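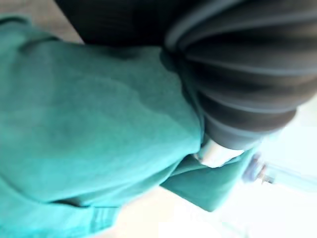
Bonidden Completes Rig Testing of New Tail Rotor Gearbox for Drirnham Helicopter

EVANGELISTA, 2021-02-15 – Bonidden has finished the endurance phase of rig testing for the replacement tail rotor gearbox it is developing for the Drirnham light twin helicopter. The gearbox was taken off the rig at the company's Evangelista plant in January after 1535 hours of running under load. It has since been stripped, cleaned and measured, and the results have been written up for the certification file.

The new unit is intended as a direct replacement for the gearbox fitted to all Drirnham aircraft now in service. It uses the same mounting points, the same input flange and the same oil. Operators will be able to change one unit for the other without altering the tail boom, and no change to the flight manual is planned apart from a revised page for the chip detector warning.

The main purpose of the program is to lengthen the time between overhauls. The present gearbox has to come off the aircraft every 1000 flight hours. Bonidden is not publishing a figure for the new one until the certification authority has reviewed the data, and the first units will enter service on the existing interval. Any extension will be issued later as a service bulletin.

Background to the program

The Drirnham has been in service long enough for its weak points to be well known to the people who maintain it. The engines and main gearbox have a good record. The tail rotor gearbox has been reliable in flight, but it is expensive to keep that way. Wear on the output bearing is the usual cause of early removals, and aircraft that work near salt water or spend much of their time in a low hover tend to see it first.

Bonidden has overhauled these gearboxes under contract for years and keeps a record of the condition of each one as it comes in. That record was the starting point for the redesign. Engineers looked at which parts were being scrapped, at what hours, and on what kind of work the aircraft had been used. The output bearing accounted for most of the scrapped parts. The second most common problem was corrosion under the cover on the underside of the housing, where water collects when the aircraft is parked nose up.

The redesigned gearbox has a wider output bearing with a different cage, a reshaped oil passage that feeds the bearing from above, and a housing cover with a drain path at its lowest point. The bevel gears have the same number of teeth and the same ratio as before. They are ground to a finer surface finish, and the case hardening process has been moved in-house. The complete unit weighs slightly more than the one it replaces. The difference falls within the existing weight and balance limits for the aircraft in every approved configuration.

How the testing was done

Endurance testing took place on a closed-loop rig in the transmission hall at Evangelista. The rig drives two gearboxes back to back, so that each loads the other, and the motor only has to make up the losses. One of the two is the test article and the other belongs to the rig. Torque was varied through a repeating cycle made from recorded flight data, including takeoffs, cruise, sling load work and the sharp pedal inputs that come with hovering in a crosswind.

The rig ran in two shifts on weekdays and was left shut down on weekends. Oil was sampled at each scheduled stop and sent to the plant laboratory. Vibration was recorded continuously at the input, the output and the housing foot.

During the program the test article went through 61 planned stops. At each one the chip detector was pulled and inspected and the backlash was checked through the inspection port. There was one unplanned stop, caused by a failed coupling on the rig side. The coupling was replaced with a heavier type and the test continued with the same gearbox. The hours run with the damaged coupling were reviewed separately and have been left in the total with the agreement of the certification authority.

The final part of the test was a run with the oil drained. The gearbox was brought up to cruise torque at normal temperature, the drain plug was opened and the rig was kept running for the period laid down in the test plan. The gearbox was still turning and carrying load when the period ended.

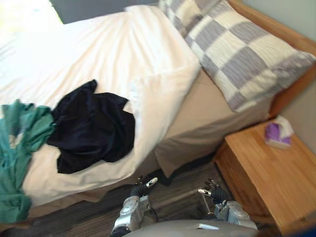

Aileen Samonte

The strip report is the part of this program that operators have asked about most, so it is summarized in this section in some detail.

The gear teeth showed even contact across the working face, with light polishing and no pitting. Contact had been a concern early in the design work because the new bearing is stiffer than the old one, and a stiffer bearing can shift the load toward one end of the tooth. The gears were given a small correction during grinding to allow for this. The pattern found at strip matched the prediction closely enough that the correction will stay as it is for production.

The output bearing was within new-part limits on all dimensions. There was faint marking on the cage pockets, which the bearing supplier has examined and considers normal. The input bearing, whose design has not been changed, showed the wear expected for the hours run and would have been replaced at overhaul.

Two findings will lead to changes. The lip seal at the output shaft had hardened more than the team wanted, and a seal of a different compound has been selected. It will be run on the rig for a shorter test before the first flight. The locking tab on the output nut was hard to reach with the standard tool once the new cover was in place. The tab has been turned on the drawing so that a mechanic can get to it from the left side of the tail boom.

Neither change affects the gears, bearings or housing, and neither requires the endurance test to be repeated.

Flight test plans

The next stage is flight testing on a Drirnham supplied by Brinness, the first operator to sign up for the new gearbox. The aircraft is due to be flown to Evangelista in the spring. It will be fitted with strain gauges on the tail rotor shaft and temperature sensors at both bearings. A telemetry mast used on an earlier Bonidden program will be adapted for the ground station.

Flying will begin with ground runs and tethered hovering. It will then move on to pedal turns, sideward flight and climbs at maximum continuous power. A period of hot weather flying is planned for the summer at a second site that has not yet been chosen. Cold soak testing will be done on the ground, in a chamber, with the gearbox off the aircraft.

Once flight testing is complete the aircraft will go back to Brinness in its normal configuration. It will keep the new gearbox, and Bonidden will inspect it on a schedule agreed with the operator. Brinness flies its Drirnham fleet on power line inspection, survey and firefighting support. The work includes long periods of hover with the wind behind the aircraft, and the gearbox records from these aircraft were among those used in preparing the rig load cycle. 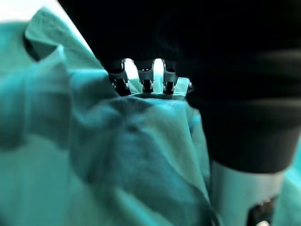 Brinness said that what mattered most to its maintenance department was having the aircraft available in the fire season, and that a gearbox removal at the wrong point in the summer could put a helicopter out of use for longer than the job itself took. Spare units were hard to get at that time of year, it said, and it had sometimes pulled gearboxes early in the spring to be on the safe side. The operator added that it would wait for the flight results before deciding how many aircraft to convert.

Production and exchange units

Production gearboxes will be built at Evangelista on the line that now handles overhaul work. Two assembly stations are being rearranged for the purpose, and a gear grinding machine ordered last year is being installed. Overhaul of the existing gearbox will continue at the same plant, with no change to turnaround times.

Operators will be offered the new unit in one of two ways. They can buy it outright, or they can return a time-expired gearbox and receive a new unit at an exchange price. Returned gearboxes will be accepted in any condition provided the data plate and log card are present and the housing has not been cracked or weld repaired. Input bevel gears from returned units will not be reused in the new gearbox.

Prices will be announced after certification. Bonidden will keep supporting the present gearbox with parts and overhaul, and there is no plan to withdraw it. Operators whose aircraft fly few hours, or work mostly in cruise, may see little benefit in changing before their next scheduled overhaul.

A training package for licensed mechanics is in preparation. It covers removal and installation, rigging checks, the revised chip detector procedure and the new torque sequence for the cover bolts. The cover bolts are longer than those on the present unit and must not be mixed. They will be supplied in a sealed bag with each gearbox.

About Bonidden

Bonidden designs, builds and overhauls helicopter transmission parts at its plant in Evangelista. Its work includes main and tail rotor gearboxes, drive shafts and freewheel units for civil helicopters in the light and medium classes.

Operators who want a copy of the strip report summary, or who wish to reserve a place on the mechanics' course, should write to the product support office at the Evangelista plant, giving the serial numbers of their aircraft and the hours remaining on each tail rotor gearbox.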